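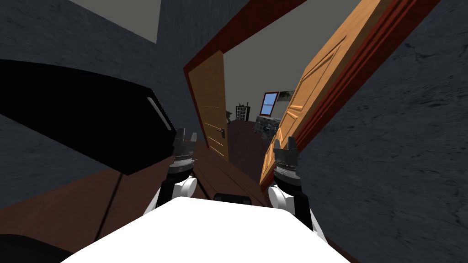 Bushra Magsi 来信不同意上一期的说法。她认为门底缝不应该当作"安装余量"处理，凡是排风量写进了图纸的房间，门底缝就应该和风口一样有尺寸、有公差、有验收记录。她还问，为什么 Zaidi 公寓的门表里只写"门扇离地按现场情况调整"，暖通图上却按固定缝高算了转移风量。

这两个问题合在一起答复。本期技术栏目只谈室内门的转移风路径，不涉及入户门、防火门和设备间门。防火门的门底间隙受产品认证约束，任何为通风而做的切割都要先问厂家，本文的算法不适用。

## 转移风从哪里过

住宅集中排风的常见做法是卧室和起居室进风，卫生间和厨房排风，空气经走道转移。门开着的时候，门洞面积远大于所需面积，压差可以忽略。门一关，转移风只剩下几条路：门底缝、门扇与门框之间的缝、锁孔，以及门套与墙体之间没有填实的空腔。

其中只有门底缝可以设计。门扇四周的缝在装了密封条以后很小，不装密封条时又随铰链调整而变，不宜计入。门套背后的空腔更不能算数，它的位置和大小没人能保证，而且空气从那里走会把灰带到饰面接缝上，走道一侧的墙面过一两个采暖季就能看出灰线。

计算用的是普通的孔口公式：

> Q = Cd · A · √(2Δp / ρ)

Q 是体积流量，Cd 是流量系数，A 是净面积，Δp 是门两侧压差，ρ 是空气密度。门底缝是一条扁长的通道，有一定深度，严格说用缝隙流公式更合适。缝高在一厘米上下、门扇厚度正常时，孔口公式已经够用，流量系数取 0.6。缝很小的时候，摩擦的影响变大，孔口公式给出的流量偏高，也就是偏不安全。

从公式能直接看出一件现场经常忽略的事：流量固定时，压差与净面积的平方成反比。面积减为三分之一，压差变为九倍。

## Zaidi 公寓的情况

Zaidi 公寓的标准卫生间排风量是 40 m³/h，门扇净宽 800 mm，暖通计算书里的门底缝高是 12 mm，允许压差 4 Pa。按上面的公式核算，压差在允许值以内，还有余量。计算书本身没有错。

问题出在"缝高"从哪里量起。计算书量的是门扇下沿到完成面，门表没有写，木作单位按找平层留的缝。两个基准之间差了整个面层的厚度。走道铺的是薄木地板，影响不大；有一部分户型的业主后来改了较厚的面层，门下净高只剩 4 mm。这时净面积恰好是设计值的三分之一，压差按公式就是设计值的九倍，远远超出允许范围。

实际系统不会真的把 40 m³/h 硬抽过去。风机有自己的特性曲线，阻力上升，风量下降，最后停在一个新的工作点上。定压控制的集中排风系统里，这户少排的风会由别的支路分担，所以主机上看不出异常，总风量读数也正常。住户感觉到的是镜面长时间有雾，门要用一点力才能拉开，关门的最后一段会有哨声。

物业收到这类投诉时，第一反应往往是清洗风口或者更换止回阀。这两项工作本身没有坏处，但应当先做一次开门、关门对比：

1. 门全开，风量罩贴紧排风口，读数稳定后记录。
2. 门关到锁舌入位，外窗状态不变，再记录一次。
3. 两次读数接近，问题在管路或末端；关门后明显下降，问题在转移路径。

测量时人在卫生间内，毛巾、浴垫不要挡住门底。浴垫贴着门放的住户不少，测之前请住户把浴垫留在平时的位置先测一遍，再拿开测一遍，两组都写进记录。

## 缝高应当怎么写进门表

我们建议把门表中"门扇离地"一栏改为三项，分别填写：

| 栏目 | 填写内容 | 由谁提供 |
|---|---|---|
| 基准面 | 门扇正下方的完成面，注明面层做法与厚度 | 建筑 |
| 净高 | 门关闭时，门扇下沿到基准面的最小距离 | 暖通提出，建筑落图 |
| 验收点 | 锁侧、铰链侧各一点，取较小值 | 施工与监理 |

"最小距离"这几个字不要省。门洞下有时设过门石，过门石高出走道完成面，门扇正好落在石材上方，此时基准面是石材顶面。图纸上如果只有走道标高，木作单位没有办法知道这一点。

验收取锁侧和铰链侧的较小值，偏保守。门扇有下垂时锁侧偏小，两点平均会高估净高，但平均值也说不上错，长缝的流量近似按平均面积走。我们取较小值的用意是让下垂在验收阶段就暴露出来。合页松动留到入住以后，门扇会继续往下走。

净高的公差，我们目前用的是只许正偏差，不许负偏差。木作单位对此有意见，认为加工和安装都有误差，单向公差等于把名义值往上推。这个意见成立，所以名义值可以直接往上取一档。在走道面层尚未确定的项目里，Drendimow 内部样板已改为按 16 mm 提资。同样风量下，缝高由 12 mm 提到 16 mm，压差降到原来的一半略多，换来的余量足以吸收一般的面层变化。

代价是隔声和漏光。

## 隔声的代价有多大

门底缝对隔声的影响大于它对面积的占比。一扇隔声性能尚可的门，下面开一条通缝以后，整体隔声量基本由这条缝决定，门扇本身再加厚收效很小。缝从 12 mm 变到 16 mm，透声面积增加三分之一，折算到整体隔声量大致是一分贝出头，人耳在日常环境里不容易分辨。从有密封到有通缝，才是听得出的那一步。

因此讨论的顺序应当是先决定这扇门要不要承担隔声。卫生间门通常不要，卧室门有时要。要隔声的门，就不应当再从门底走转移风，应另设消声转移路径，例如门头上方的错位风口，或者墙体空腔内的内衬转移段。Malix 的错位转移风口我们在 Irby 的改造里用过，安装在门头横梁以上，两侧面板上下错开，中间衬吸声材料。安装时有三处需要现场盯：

- 墙内空腔要封成独立的通道。轻钢龙骨墙的空腔左右连通，不封的话，空气会沿墙走到插座盒，声音也一样。
- 吸声衬垫的表面要有防纤维脱落的面层，切口要收边。
- 面板拆装方向要朝走道，方便保洁，不必进入卧室。

产品资料给出的是裸机阻力，计算时还要加上墙体通道的转弯损失。我们在 Irby 第一次提资时漏掉了这一项，后来把风口改大了一号。面板之间的净距也要复核，有的涂装单位会在面板背面多喷一道，边缘积漆以后缝变窄。

自动升降式门底密封条是另一个常见冲突。密封条在关门时落下，把门底缝完全堵住，这就是它的用途。建筑专业为了隔声选了这种五金，暖通专业按门底缝算了转移风，两份文件各自都对，合在一起卫生间就没有补风。校审时把五金表和转移风表放在一起看一遍即可发现，花不了多少时间。

## 允许压差为什么取这个值

有读者会问 4 Pa 从何而来。压差上限受几件事约束：开门力、缝隙啸叫、燃气器具的倒灌风险，以及围护结构渗风的分流。开门力在这个量级上不构成问题，以一扇普通门的面积乘以压差，得到的合力只有几牛顿，铰链把力矩再分掉一半。真正起控制作用的是分流。

房间压差越大，空气越倾向于从外墙、管井和楼板穿管处补进来。管井来的空气带有邻户气味，这是集中排风住宅里投诉最多的一类，常被误判为排水存水弯干涸。存水弯当然也要查，但如果关门以后气味加重、开门以后减轻，先看门底。

有开放式燃气器具的住户另行计算，压差限值应由燃气专业给出，不能套用这里的数。Zaidi 公寓没有这类器具。

## 已入住房间的补救

按干预程度由轻到重排列：

**移走障碍物。** 浴垫、门底挡风条、宠物防钻挡板。后加的挡风条在冬季很多，住户嫌走道冷风，贴上以后排风量随之下降。物业可以在入冬前的通知里写一句，不必上门检查。

**调整铰链。** 三维可调铰链能把门扇抬高一点，抬高后要复查门头缝，避免刮框。固定铰链不建议加垫片，垫片会改变锁舌与锁扣的对位。

**切割门扇。** 实木门和实心门芯可以切。空腹门要先确认下冒头的高度，切穿下冒头以后内部蜂窝芯会外露，卫生间一侧吸湿膨胀，再补封边很难做得平整。饰面门从正面向背面切，切线两侧贴胶带，切后立即封边，封边漆要包到下沿两侧转角。门下沿没有封漆，是卫生间门返修的主要原因之一，和通风无关，但拆都拆下来了，顺手做掉。

**加装门扇百叶。** 净面积要按产品的有效面积算，外框面积不能用。百叶叶片重叠多的，有效面积可能不到外框的一半。视线遮挡要在走道坐姿高度检查一次。

**另设转移风口。** 见上文隔声部分。

Zaidi 公寓的复测安排在三月，先测改过面层的户型。复测表已按本期的门表格式重排，原表中"离地"一栏停用，旧数据保留，不作换算，因为当时没有记录基准面。

## 对来信的直接答复

门表与计算书不一致，责任在提资环节。暖通专业给出的条件写的是"门底缝高"，没有写量到哪里；建筑专业照抄时改成了"按现场情况调整"，把数值也去掉了。校审意见单上有人问过一次，回复是"已协调"，没有附图。以后凡是涉及转移风的门，提资单必须带剖面，剖面上画出面层，否则校审退回。

至于门底缝是否应当和风口一样留验收记录，我们同意，并且已经把它放进了风量平衡的前置条件：门扇未安装、面层未完成的楼层，不开始末端风量调试。此前有过门扇没到货就先调平衡的情况，那样得到的读数相当于全部房门敞开，对关门工况没有参考价值。赶工期的项目如果必须提前调试，报告首页要注明门扇状态，待安装后对卫生间支路补测。

Bushra Magsi 在信末还提到推拉门。推拉门的下沿通常有导向件，门扇与墙面之间有一条竖向通缝，净面积往往比门底缝大，但它随导轨调整变化，磁吸收口条也会封掉其中一侧。我们手头的实测数据不够，暂时按平开门的要求单独留门底净高，竖缝不计。做过推拉门关门工况测量的同事，请把门型、缝宽和两次风量读数一并发到编辑部，剖面草图用手画即可。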